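**Ticket 402: Audio edition of the Duggan biography stops between chapters 8 and 9**

Status: open, waiting on publisher
Product: Emik reading app, audio and text together
Title affected: the two-part life of the painter Duggan, Trorkberg Press

**Original report**

Hello, and thank you in advance for reading all of this, I know I go on a bit! I bought the Duggan biography in October as the combined edition, the one where you can read a chapter on the tablet and then pick up the narration from the same spot. It's a lovely book and I was having a wonderful time with it right up to the end of chapter 8, where Duggan has just left for the coast and quarreled with his dealer. The narrator finishes the sentence about the unpaid framing bill, there's a little silence, and then the app jumps straight to the notes on sources. Chapter 9 is there in the text, and I can read it with no trouble. It just won't play.

I have tried closing the app and opening it again, signing out and back in, and deleting the download and getting it fresh, which took more than 90 minutes on my connection. Same silence, same jump.

**Reply from support**

Thank you so much for such a careful write-up, it saves us a lot of back and forth. Would you try three things for us when you have a moment?

1. Open the book, tap the contents list, and choose chapter 9 from there.
2. Under Settings, turn off "Resume where I left off," then play chapter 8 to the end.
3. Tell us the edition line at the bottom of the copyright page. It should begin with the word Gatach, the name of the audio producer.

If you have a second device, it would also help to hear whether the same thing happens there.

**Follow-up from reader**

Happy to! I did all of it this evening, with a pot of tea beside me. Tapping chapter 9 in the contents list gives me the spinning circle and then the notes on sources again. Turning off the resume setting made no difference to the jump, though it did lose my place in chapter 3 of a different book, so please put a warning on that step for the next person. The edition line reads "Gatach audio, second issue."

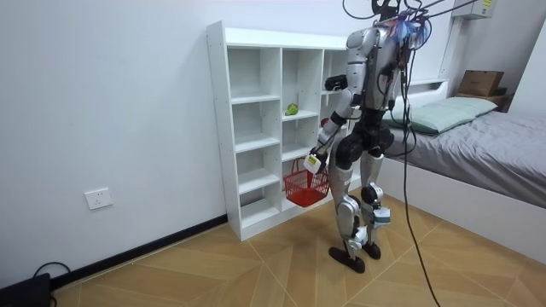
My second device is an old phone, and the biography behaves exactly the same way on it, silence and all. I also checked whether the chapters might simply be stored out of order, as if somebody had put the right book back in the wrong slot. I keep picturing open cube shelves like the white ones in the photo, with chapter 9 pushed into a neighboring cube. So I let the notes on sources play right through to the end, and then the index of paintings (yes, the narrator reads the index, bless her), and there was no chapter 9 hiding behind either of them.

**Reply from support**

You've gone well beyond what we asked, and I'm sorry about your place in the other book! I've added a warning to step 2 in our instructions.

We compared your copy with ours. The first issue of the audio has chapter 9 in full. The second issue lists it in the contents but has no sound file attached, so your devices are fine and there's no need to download anything again. I've written to Trorkberg Press and asked for a corrected issue.

In the meantime I've put the first issue in your library beside the one you bought, at no charge. Start it from chapter 9. Your highlights will stay with the second issue, so please don't delete that one yet.

**Note from reader**

It plays! I'm already at the studio fire. Please leave the ticket open until the corrected issue arrives, as I'd like my highlights and the narration back in one book.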